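November

Up at ten to six for the coach to Pleltdale. Dark and raining. I had packed the night before but could not find my second pair of shorts, so went with one. Jarosław Pietrzak had saved me the seat by the emergency door, where there is room to put your legs out. He slept most of the way and I did the squad sheet.

We are short again. Nine travelled, and one of those was Dudek, who has a strapped thumb and was only meant to keep the bench warm. The league allows nine as a minimum for an away tie so we were legal. I handed in the sheet at the desk and the woman stamped it without looking up.

The hall at Pleltdale is colder than ours and the floor is older. There is a dead patch on the left side near the far basket where the ball comes up at half height. I remembered it from last season and told the guards to stay off it. Two of them forgot straight away and we gave the ball up twice in the first few minutes. After that they went right.

First half was poor. We could not get a rebound. Their big lad stood under the ring and took everything, and when we put two on him he passed out to the corner and they scored from there instead. Down 11 at the break. I kept the talk short. Told them to box out, told them to stop arguing with the referee, and moved Jarosław from forward to centre, which he does not like. He gives away a fair bit of height there but he is strong and he does not get pushed about.

It was better after that. He had the big lad in foul trouble by the middle of the third quarter and they had to sit him down. We got it back to four, then two. Dudek came on with six minutes left when we ran out of legs, and he hit one from the wing with the bad thumb. I had told him not to shoot. We went ahead with a minute and a half to go and held on to win by three. I have the score book here and the last page is hardly readable, my hand was all over the place.

Jarosław's points today put him on 903 for the club. He needs 97 more for his thousand and there are enough games left if his knee holds up. He says he doesn't keep track. He asked me for the number before he had his shoes off.

Stopped at the services on the way back. Chips, and a tea that was mostly milk. Coach was loud until the motorway and then quiet. Home by half past five.

Jobs done this evening:

Rang Ukirex about the new kit. They can do the away vests before Christmas but not the warm-up tops. The quote is £199 for the vests with numbers, £179 if we leave off the names. We will leave off the names.

Washed the bibs. One has gone at the shoulder and is not worth sewing.

Wrote up the fouls and sent the score through to the league.

Put my niece's play food back on its pink tray, the two fried eggs at one end. She is here again next weekend. 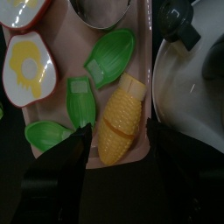

For next week

Training is at seven, not half past. The badminton people have the hall after us and want to be in on time.

Rebounding drills for the first half hour, everybody, guards as well. No shooting until that is done.

Jirner at home next. They beat us by 20 last season and they press the full length of the court. Need to work on getting the ball in from the baseline. Jarosław to come to the middle and be the safe pass.

Ask Dudek if he has been to see anyone about the thumb.

Two new balls needed. The orange one with the worn seam is to go in the outdoor bag.

Find shorts.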